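Zisthorpe Residents' Forum
Board: Shared Kitchens and Common Areas
Topic: Revised guidance on clearing the table between bookings

Posted by S_Vashisht (Moderator)
14th December

Members are advised that the guidance for the shared kitchen has been under review following comments received in October. The current wording asks each household to "leave the table as found." Several members have reported that this is too vague to apply, as the table is not always found in good order. A draft replacement is set out below for comment. It has not been adopted.

Step 1. Food and dishes

All food, dishes and flatware are to be removed from the table before any other cleaning begins. Leftover food may not be stored on the counter overnight.

Step 2. Small items and wrappers

Wrappers, scraps and packaging go directly into the trash bin, which should be brought up beside the table for this purpose. Items that are not trash are to be set to one side of the cloth until their owner has been identified. Small objects are easily swept up with the wrappers, and members are asked to look at each one before discarding it. 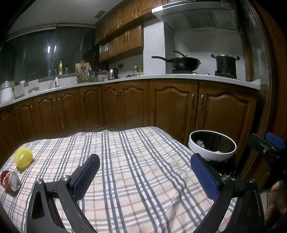 Step 3. The tablecloth

The cloth is to be shaken outdoors, returned to the table and smoothed by hand from the middle toward the edges. A stained cloth is to be placed in the laundry bag and replaced with a clean one from the hall closet.

Step 4. The bin

The liner is to be tied, removed and replaced at the end of every booking, whether or not it is full.

Comments are invited from all households.

Seema Vashisht
Moderator

Reply from npenalver_unit2

I write on behalf of my household. We have no objection to Steps 1 through 3. Step 4 is wasteful and I would ask that it be reconsidered. In the picture posted with the draft, the bin holds a small piece of packaging and a scrap. I cannot see a case for discarding a liner in that condition. I would propose that the liner be changed when the bin is two-thirds full, or whenever food waste has been placed in it.

Saturnino Peñalver

Reply from H.Fagerlund

I must respectfully disagree with Mr. Peñalver. The difficulty with "two-thirds full" is that every household will judge it differently, and the matter will be left to whoever books the following morning. That was our experience at Brøndum, where I lived before moving here. A fixed rule is easier to follow. The cost of liners is modest: a box of 30 lasts our household a good while.

I would also ask that Step 3 be more specific. The same picture shows the cloth lying flat through the middle with wrinkles and folds toward one corner. Would this be considered acceptable under the draft?

Hjørdis Fagerlund

Reply from S_Vashisht (Moderator)

In response to Ms. Fagerlund: a few wrinkles would not be treated as a failure to follow the guidance. The purpose of Step 3 is to remove crumbs. I will add a sentence to that effect.

Reply from yaowalak_r

May I raise a question concerning Step 2? The draft does not state how long unclaimed items are to be kept. There is a yellow ribbed ring on the far left of the table in the picture, and beside it something round in red and silver that looks to me as if it is wrapped. I would not know whether to save either of them or throw them out. A labeled box on the counter would settle the question.

Yaowalak Ratanaporn

Reply from npenalver_unit2

I support the box. I maintain my objection to Step 4.

Reply from N_Awasthi

The Urden building uses a box of this kind and empties it once a month. I can supply one with a lid. I would suggest a compromise on the liner: change it after any booking at which food was served, and otherwise leave it in place.

Nisha Awasthi

Reply from H.Fagerlund

Food is served at nearly every booking, so I can accept Ms. Awasthi's wording.

Reply from S_Vashisht (Moderator)

Thank you. Step 2 will be amended to include the box, with items kept for one month. Step 4 will be amended as Ms. Awasthi proposes, unless a further objection is received. Mr. Peñalver is asked to confirm whether the new wording meets his concern.

Reply from npenalver_unit2

It does in part. Please record that I would still prefer two-thirds.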